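Home | Facilities | Supplies | Requests | My Tickets | Contact
Print this page | E-mail this page

Raltasthorpe Facilities Support
Request 2,554: Knitted work gloves, loose fit and unmatched pairs
Category: Supplies and Protective Wear
Location: Sorting Room, ground floor
Status: Closed
Handled by: Finlay Morrison, Supplies Desk

Original request

The Sorting Room received a delivery of 200 pairs of light blue knitted gloves in October. Staff report that a number of the gloves feel tight across the palm while others slip at the cuff. Several pairs taken from the same bundle do not match in length. The room asks whether the delivery can be exchanged and whether the older stock may be used in the meantime.

Entry 1, 9:15 a.m.

The request was received and assigned to the Supplies Desk. The Sorting Room was asked to stop issuing gloves from the open carton and to keep the remaining bundles tied. Gloves already in use may continue to be worn if they fit the wearer. The packing slip lists one size only, medium, under the Istar label.

Entry 2, 10:40 a.m.

The open carton was brought to the Supplies Desk. The bundles are held with a paper band, and the size is printed on the band and not on the glove. Once the band is removed there is no way to tell the size except by measuring. Two bands in the carton read "large." The supplier, Wostivov, was notified by telephone and asked for written instructions on measuring.

Entry 3, 11:30 a.m.

Wostivov replied that knitted gloves of this type should be measured at rest. The glove is to be laid on a flat surface with the fingers spread and the cuff left as it falls. Pulling the cuff straight adds to the length and gives a false reading. Fingers that have bunched up should be smoothed from the palm outward before the length is taken. 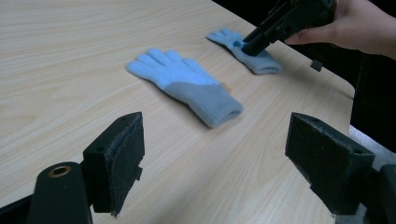
The Supplies Desk adopted this method for all loose gloves in the carton. The first round of measuring, carried out before the reply arrived, was set aside, as several cuffs had been unrolled by hand and the results could not be relied upon.

Entry 4, 1:50 p.m.

Measuring of the loose gloves was completed. The carton contained both medium and large gloves, and the two sizes had been mixed when bands were removed at the issue counter. This accounts for the unmatched pairs. No fault was found in the knitting, and no glove was rejected for holes or pulled threads.

The Sorting Room also asked whether the change of shade between the fingers and the cuff indicated a fault or a difference in size. Wostivov confirmed that the two-tone coloring is standard for this line and is the same in both sizes. Shade should not be used for matching.

Entry 5, 2:30 p.m.

The remaining sealed cartons were opened at one end and the bands read without removing them. Of the 200 pairs delivered, 140 are medium and the balance are large. Wostivov has accepted that the packing slip was incorrect and has offered to exchange the large pairs. The Sorting Room supervisor was consulted and prefers to keep both sizes.

Regarding the older stock: the Mughal gloves on the upper shelf may be issued until they are used up. They are a heavier knit and should not be paired with the new ones.

Resolution

1. Medium and large gloves are now stored in separate bins at the issue counter.
2. Paper bands are to stay on until a pair is handed to the wearer.
3. Gloves returned from laundering are to be laid flat, measured at rest, and paired before they go back into a bin.
4. Single gloves without a match are to be kept in the drawer under the counter and checked again at the end of the month.
5. The catalog entry has been corrected to show two sizes. The standing order of 1,000 pairs per year is unchanged, but each order must now state the number required in each size.

Requester comment

Received with thanks. The bins are in place and the staff have been informed. Please confirm whether the measuring sheet may be posted at the counter.

Supplies Desk reply

Confirmed. A copy of the sheet will be sent by internal mail. This request is closed. If fit problems continue, please open a new request and quote the number above.

Back to My Tickets | Print this page | E-mail this page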